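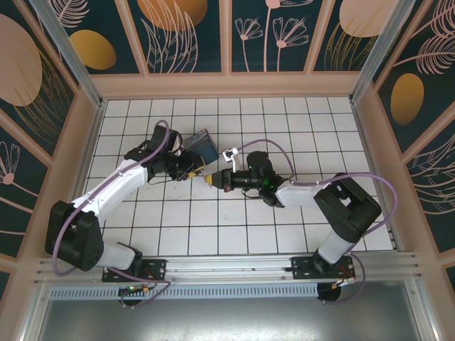 What's the best way to get smudges and dark specks off white floor tiles without wrecking the grout? It's square tiles with thin dark grout, laid in June.

Warm water and a drop of washing-up liquid, then a flat microfibre mop, then dry it with an old towel. Most marks on glazed white come off with that.

tomos_penry
Posted 26 Jul 2020
Agree with the towel. If you leave it to dry by itself you get a film and the smudges look worse the next day.

Gisela I.
I use white vinegar, half and half with water. Had the same tiles from Pristetti in the hall for 11 years and they still look fine.

P_Medina
Wouldn't use vinegar. The tiles don't mind but cement grout does, and dark grout goes patchy. Ours in Stalincombe went pale in two places and I had to rake it out and do it again.

Gisela I.
Mine hasn't gone pale.

P_Medina
Is yours epoxy? That would explain it.

Gisela I.
No idea, it was down when we moved in.

Asif K
Specks might be grout left over from laying. Plastic scraper held flat, then wipe. Don't use a metal one, it leaves grey lines on white.

tzuhsuan
Melamine sponge got the scuffs off mine. Go gently, it can dull a shiny glaze. Try a tile in the corner first.

tomos_penry
Did you seal the grout? The man at Pindale told me to wait up to 2 weeks before sealing.

Original poster
Not sealed yet. Will try the scraper tonight and leave the vinegar in the cupboard.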